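Progress report to the Furov fund
Project: Brustoten, two-arm table service
Prepared by Evanthia Fragkou, Stodeo
12 Jan 2023

1. Work since the last report

Recording for the snack and drinks task is now the main activity in the lab. An operator guides the two arms by hand controllers through one full tray order, and the arm positions and all camera streams are saved together as one example. The learning system is then trained on the examples that pass checking.

We have recorded 3235 examples to date. Of these, 2496 have been checked, and 2237 were accepted for training. The remainder of the checked set was rejected, mostly for dropped items, for pauses in the middle of a reach, or for a mismatch between the spoken order and what was put on the tray. Rejected examples are kept on a separate disk in case we want them later for work on recovering from mistakes.

Checking is behind recording. Dayana Zapata has been doing it alone alongside her work on the training code. From next month two of the operators will spend their mornings on it.

2. Changes to the method

The first batch was recorded with every item in the same place at the start. A model trained on that batch did well on the layout it knew and poorly when a basket was moved by a hand's width. We now shift the baskets and shelves between recordings, following a printed sheet of layouts. Operators may not choose their own.

Orders are drawn by a script. Before this, operators tended to pick the bottles, which are easy to grip, and the bags and wrapped food were under-represented. Soft packaging is still the weakest group and we are giving it extra sessions.

Each operator now stops after 50 examples and hands over. Quality fell noticeably in longer sessions.

3. Problems

The replacement gripper fingers ordered from Kyriakidis came late and recording stopped while we waited. A spare set is now kept in the lab.

Reflections from foil and clear plastic remain a difficulty in the wrist camera views. We have tried moving the lamps, with some improvement. A diffuser is on order and is covered by the existing equipment budget.

Clock drift between the fixed camera and the wrist cameras affected part of one batch. It was corrected in software and the batch did not have to be recorded again.

4. Plan for the next period

Clear the checking backlog, then freeze the first full training set.
Train on the frozen set and test on layouts left out of it.
Add orders of two items, one for each arm.
Deliver the test results to the fund in April.

We are not asking for any change to the budget or the end date. Staff time on checking will be higher than planned and staff time on recording a little lower.

5. Workspace
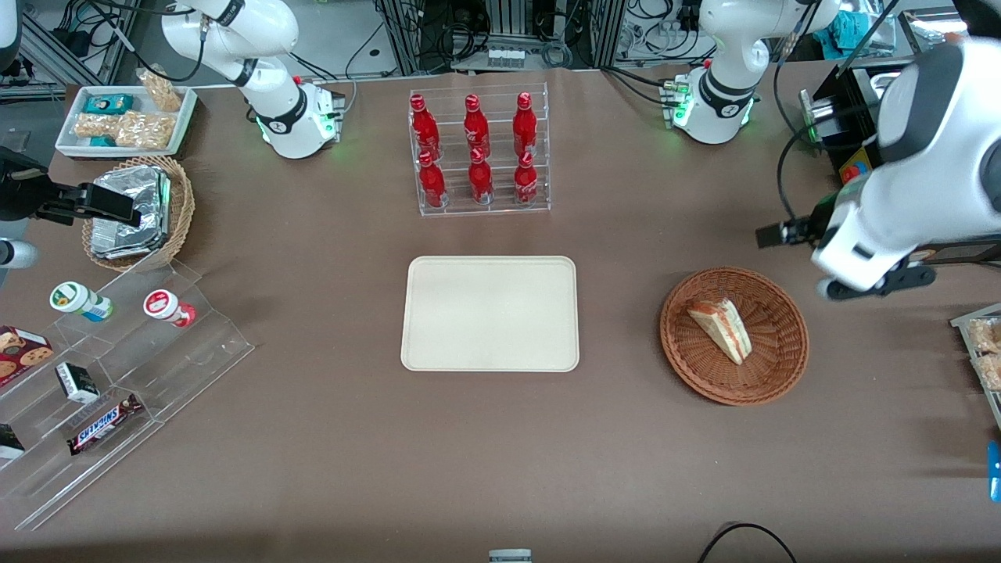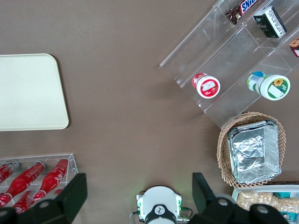

Snack and drinks table with the tray empty: fixed camera view first, wrist camera view second.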